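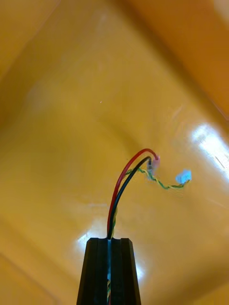 Tamer Dabbas wrote on 23 June 2026:

> Elif, I read your proposal for the September meet two times and I still
> don't see why we must change the feeders. My five modules have run with
> bell wire for years. The trains go around and the lights burn. If every
> member has to rewire before Pendow, then some will stay home, and I might
> be one of them. Also please explain the color rule again. Red is the
> north rail, or red is the rail on the audience side? At the last meet I
> heard both from people who have been in the group longer than me.

Dear Tamer, dear all,

Thank you for writing to the list and not only to me. I will try to answer in the same order.

First, nobody has to rewire a complete module. The proposal talks about the bus, that means the two thick wires which run under the module from one end to the other. The feeders are the short thin ones which go up to the rail. Those can stay as they are, if they are short. I wrote "wiring" in the first version where I should have written "bus wiring", and I apologize for the confusion.

The reason for the change is the length of the layout. In Pendow we will have 33 modules in one line, plus the yard. Last year we had 17, and already at the far end the long freight slowed down when it passed the grain elevator. I measured at the joint there myself. With the train standing, the voltage was fine. With the train pulling, it went down at every connector as we walked away from the Brandudetti power supply. It was a little at each one, but there are many. A second power supply in the middle would help too, and I have asked if we can borrow one, but it doesn't repair a bad connector.

Second, the color rule. Red is the rail on the audience side. Black is the rail on the operator side. There is no north. I know that the old handbook says north, on the page with the drawing of the yard, but that drawing was made for one particular room and it makes no sense when a module is turned. Please cross it out in your copy.

The plugs follow from this. When you stand on the operator side and look at the module, the plug is on your left and the socket on your right. Red is always the upper contact. If your plug has a small housing which can be pushed in both ways with some force, please mark one side with paint or tape. We had a short circuit from exactly this when we built up in the school, and it took us the whole morning to find it — I was sure it was the turntable, and I took the turntable apart for nothing.

The lights are a separate question. Small light connectors, of the kind which come already fitted on the red and black wires, are fine for house lights and street lamps. They should not be used between modules for the track bus. Lights also get their own supply, please, and do not take it from the rail. When a train shorts at a switch, I don't want the whole village to go dark.

About the cost: Fakhoury still has the wire in the shop and will cut it to length. You do not need to buy a full roll. I would wait with ordering the plugs until we have a number from everyone, then we order together and share the postage. Tamer, for your five modules I have enough wire left over from my own, and you can have it. I could come by and we do it together on your table. One module took me an evening, but the second one went much faster.

What I need from all of you:

— the number of modules you bring, and which ones have a curve
— if your plugs are the old type or the new type
— if you have a meter that you can bring along

I have not decided anything about the yard. The drawing which was sent with my first message is only a suggestion, and the track numbers on it are wrong from the engine shed on. A corrected one will follow when I have measured the ladder again.

With kind regards,
Elif Naz Aksoy

Contact the list owner | Copyright of each message stays with its author | Back to top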